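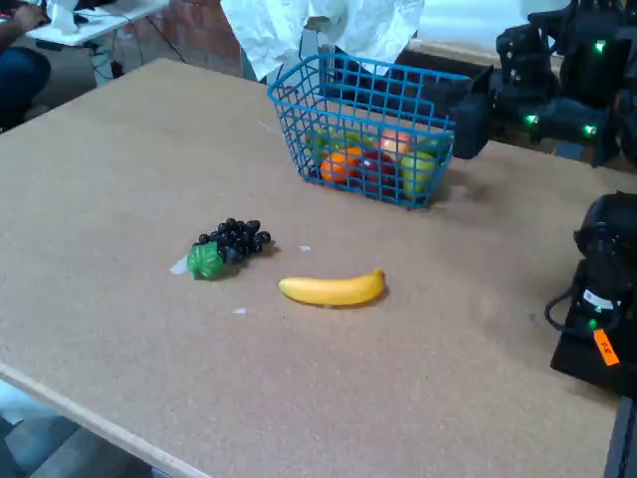 Fena wrote in after the last column to say that a wire basket is the wrong thing to keep fruit in, real or not, and that a plain bowl would do the job for half the money. Her sister had one with a coated grid and gave it away after a month. I had already been using a wire basket for a good while by then, so I can answer from use.

The basket is the Tremblay, in bright blue. It is a rectangle of thin plastic-coated wire with a small loop at the back edge. I bought it together with a bag of artificial fruit sold under the Flemthorpe name, and this review covers both, because most people who ask me about one are asking about the other. They want something for a kitchen table or a play corner that looks cheerful and doesn't need to be replaced every week.

First the basket. The coating is the part that matters. On a cheap one it splits at the joints and rust gets in underneath. I have had the Tremblay since August and have found one nick, on the bottom, where I dragged it over the edge of a cast iron sink. The joints are all still covered. It washes in warm water with dish soap. A brush gets into the corners better than a cloth does. I would not put it in a dishwasher, and the card that came with it says the same.

The grid is wide enough that you can see what you have from across the room, though not very clearly from the side. Apples and pears sit in it without any trouble. A real plum will fit, but a soft one comes out with a pattern of squares on it, and Fena's complaint is fair on that point. If you buy ripe peaches, put a folded towel under them or use the bowl. Small things such as cherries are no good in it at all.

The loop is too small to be a real carrying handle. I can get two fingers through it. With the basket full of real fruit the front dips when you lift it that way, so I carry it from underneath. It does hang from a hook, empty, and that is how I store it.

Size is the other limit. With apples, an orange and a pear in there, I leave the bananas and grapes out on the table. You can lay a bunch of grapes over the top, but it slides off when somebody reaches for an apple. Tremblay makes a longer one that I haven't tried.

Now the fruit. The grapes are the best piece in the Flemthorpe bag. They are a very dark purple, close to black, with a good shine on the beads and a green plastic leaf at one end. The leaf has some texture to it and is lobed like a real one. It pulls off if a child is determined. Mine came off twice and pushed back on both times. Dust settles between the beads, and the only way I have found to clear it is to hold the bunch under the faucet and shake it dry.

The banana is a clean yellow, with brown at the stem tip. It is a single banana, and a small bunch would look better on a table. The orange is round and glossy, more so than any orange at my store. The apples come in more than one color, including a dark red and a pinkish red with a lighter blush, and I like the blushed one better. The dark red looks a little flat under a kitchen light. The pear is yellow-green and stands up on its own if you set it down with care.

None of it has much weight. A heavy basket stays where you put it, and this one can be shoved along a smooth tabletop with an elbow. Four dots of felt on the bottom fixed that for me. I had price stickers on several pieces that left gum behind, and cooking oil took it off without harming the color.

I compared the set with the Voltum fruit assortment, which a neighbor lent me. The Voltum pieces are heavier and feel better in the hand, but the seams show and the grapes are one solid molded lump. For a classroom or a play store I would take the Voltum. For a table where people mostly look at it, the Flemthorpe is the one to get.

Children have played with mine on 3 long visits. The pear has a dent that has not come out. Everything else is as it was.

I would buy the basket again at the regular price. I would wait for a sale on the fruit and ask the store whether they sell the grapes separately. Mine did, and I didn't know it until I had already paid for the whole bag.

2000-12-13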